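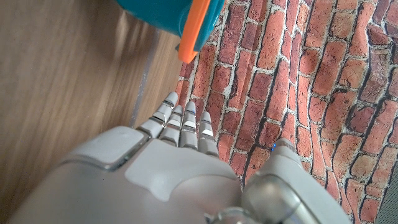 Remo Pace told the Kimness course team that he would sooner have a poor estimate with a true time on it than a good estimate with no time at all. He was talking about the software that runs while a hand is on its way to an object, and he had been asked why so much of the Latodum code was taken up with clocks.

Chapter 6
Closing the Distance: Estimation and Control During the Approach

6.1 What this chapter covers

Chapter 5 ended with a grasp pose: a position and an orientation for the hand, chosen by the planner and checked for collisions. It treated the pose as a fixed thing. In practice the pose is only as good as the measurement it came from, and the measurement was made some time before the hand arrives. In this chapter we look at the software that works in between.

By the end of the chapter you should be able to write down the chain of coordinate frames from a wrist camera to the fingertips, attach a time to each link in the chain, work out how large an error a given delay will cause, and decide when a running approach should be corrected, slowed or given up. You will need the material on rigid transforms from Chapter 2 and the simple filters from Chapter 4. The section on joint servo loops in Chapter 3 is useful but can be read afterwards.

We keep to one working arrangement throughout. A camera is mounted near the hand and moves with it. The hand has four fingers and a thumb, and its own controller, called Helik in the listings. The arm has a separate controller. A third program, Latodum, reads the camera, keeps the estimate of where the target is, and sends short pieces of path to the arm.

6.2 The view from the wrist

A camera fixed in a room sees the hand travel across its image. A camera that travels with the hand sees something quite different. The base of the hand stays in nearly the same part of the image, and everything else slides, grows and turns around it. The picture at the start of the chapter is typical: the hand takes up the lower half, with the fingers pointing towards a teal object that has a thick orange band along its lower right side.

Three features of a view like this matter to the software.

The first is that the hand hides part of the surface beneath it. The closer the fingers get to the target, the more of the target they may cover, so the estimate can become weaker just as it needs to be stronger. Section 6.6 deals with this by building a mask of the hand from the joint angles and leaving those pixels out of the match.

The second is that only part of the target may be in view. The teal object is cut by the upper edge of the image. A detector that returns the centre of the visible region will give a centre that is too low in the image, and as the camera tilts to bring in more of the object the reported centre will drift, even if the object is perfectly still. A controller that trusts the centre will follow the drift.

The third is that sharpness varies across a single image. The wood grain on the left is smeared into bands while the brick pattern on the right is fairly clear. A feature tracker run over the whole image will find plenty of corners among the bricks and very few on the wood, and its estimate of camera motion will lean heavily on one side. It is worth checking where your features lie before you believe the answer they give. Repeated patterns bring a further trouble, as one brick corner looks much like the next and a match can slip by a whole row.

A transparent edge also runs along the join between wood and bricks. Clear material is hard for most depth sensors, and the usual result is a gap in the depth map or a reading from whatever lies behind. We return to it in Section 6.8 under obstacles.

6.3 The chain of frames

Write T(a, b) for the transform that takes points in frame b to frame a. The position of the target relative to the hand is found from

T(hand, target) = T(hand, camera) T(camera, target)

The first term comes from calibration and should not change unless somebody knocks the camera or refits it. The second comes from the image. If both the camera and the palm are rigidly joined to the wrist, the arm does not appear in the expression at all, and that is the great attraction of the arrangement. Errors in the arm's own geometry drop out.

They come back as soon as we need to remember anything. Suppose the target was seen clearly at time t1 and is hidden at time t2. To use the old measurement we must carry it through the base of the arm:

T(hand at t2, target) = T(hand at t2, base) T(base, hand at t1) T(hand at t1, target)

Both arm transforms are now needed, each at its own time, and we have assumed that the target has not moved between t1 and t2. Many programs make this assumption without stating it. Latodum stores it as a flag beside the estimate, and the flag is cleared if a finger reports contact.

Note also that the fingertips are not the palm. If the fingers are extended during the approach and then begin to close, the point that will touch first changes from moment to moment. The finger joint angles must be read from Helik and stamped with the time at which they were measured, which is earlier than the time at which the message arrived.

6.4 Delay as a distance

Suppose the camera gives 15 images per second, and the time from the middle of the exposure to the moment the arm acts on the result is 131 milliseconds. The hand is moving at 200 millimetres per second. If the program treats the estimate as if it were current, the error along the direction of travel is

200 × 0.131 = 26.2 millimetres

This is wider than many of the objects we would like to pick up. Halving the speed halves the error, and so does halving the delay, but the delay is usually the harder of the two to change. The better course is to leave both alone and account for them: look up where the hand was when the image was taken, form the estimate for that moment, and then bring it forward using the recorded motion of the arm. What remains is the error in the time stamp. If the stamp is good to two milliseconds, the same sum gives 0.4 millimetres.

The lookup needs a history of arm poses. A ring buffer is enough. Its length must cover the longest delay you expect with some to spare, and a request for a time outside the buffer must return an error. It must never return the nearest pose it happens to have. This fault was found in the first version of the Guerra buffer library, and it is hard to catch in testing, as the results are correct whenever the arm is standing still.

6.5 Correct, slow down or stop

Every 40 milliseconds Latodum compares the newest estimate with the path the arm is following. There are four outcomes.

If the difference is within the expected noise, the path is left as it is. Sending a fresh path for every small change makes the arm shake.

If the difference is larger than noise but the grasp can still be reached, a new piece of path is joined to the old one, matching position and velocity at the join.

If no good estimate has come in for several cycles, the arm slows. The fingers keep their shape.

If the corrected grasp is out of reach, or the path to it would pass through a known obstacle, the arm stops and backs away along the path it came by.

The October runs at Kimness recorded 469 approaches with these rules in force, and the logs are used in the exercises. Each log holds the image times, arm poses, finger joint angles and the outcome chosen in each cycle. The logs do not say whether the chosen outcome was the right one. You will have to judge that from the data, and in several of them there is room to disagree.

Before going on to Section 6.6, load any one log and plot the image time stamps against the times at which the images were received. Look at the spread as well as the average. Then repeat the plot for the finger joint messages and keep both, as they will be needed when we build the hand mask.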